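The Trouble With Saying a Robot Can Clear a Table

A new guideline wants two-armed robots to prove themselves before anyone calls them ready for the kitchen. It is a decent document, with a hole in it.

The Kirkegaard guideline runs to 213 clauses, and I have read them all, some of them on a train and a few of them twice. It sets out how a company should report what its two-armed machines can do with household objects. Two firms, Skasex and Clokero, have said they will follow it. Neither has said what happens if it doesn't like the result.

The idea is easy to support. Robot makers have been grading their own homework for years. A company picks the dish, the table and the lighting, runs the thing until it behaves, and puts a number on the brochure. Kirkegaard wants the layout fixed before the first trial, the failures reported along with the successes, and the word "handles" kept for tasks done start to finish.

Much of the testing will be done in simulation. That is cheap and repeatable, and no dinner plate has ever been swept up off the floor of a simulation.

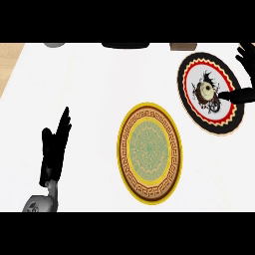
Two arms and two patterned plates on a simulated tabletop.

I spent a September afternoon going through runs like these at Irnmont, a test house that offers to check companies against the guideline. The lab's standard batch is 900 trials. After the first dozen or so I stopped looking at the plates and started looking at the table, a big, white, evenly lit surface with plenty of open space between one thing and the next. My own kitchen table has never looked like that. It has mail on it, and a ring where somebody put down a hot pan.

Clause 41 asks that test scenes be "representative of ordinary use." It doesn't say whose. Irnmont reads the clause as being mostly about the objects, and patterned tableware does give a vision system something to chew on. A busy border or a picture printed on the china can be taken for something sitting on it. I have no quarrel with including that. I would like to see it on a crowded counter at dusk, too.

Then there is the matter of contact. The guideline counts an approach, a touch and a grasp as 3 separate events, each to be logged. Good. But it leaves the company to decide when one turns into the next, and a still from the wrong instant will back up whichever answer you prefer. Fingers that overlap a rim on screen may be holding it, or may be on their way. The contact log should settle the question, and the guideline makes publishing the log optional. I asked why and was told that members had concerns about cost. A text file is not expensive.

The idle arm gets even less attention. Clause 88 says a limb with no assigned task should "remain clear of the working area." How clear, and who measures it? In a rendered room, a hand waiting beside the dishes bothers no one. In a real kitchen it is waiting at about the height of a child's face.

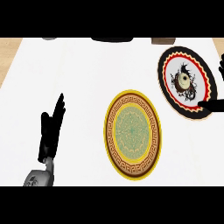 What a buyer should ask for

Until the next revision, anyone being sold one of these systems would do well to go past the certificate. Ask for the full batch, failures included, and for the contact logs that go with it. Ask which trials were run on hardware and which on a computer, and don't accept a combined figure. Ask to change the layout yourself on the day of the demonstration. A plate moved to the table's edge will do.

Skasex told me it would welcome that kind of request. Clokero said it would have to check.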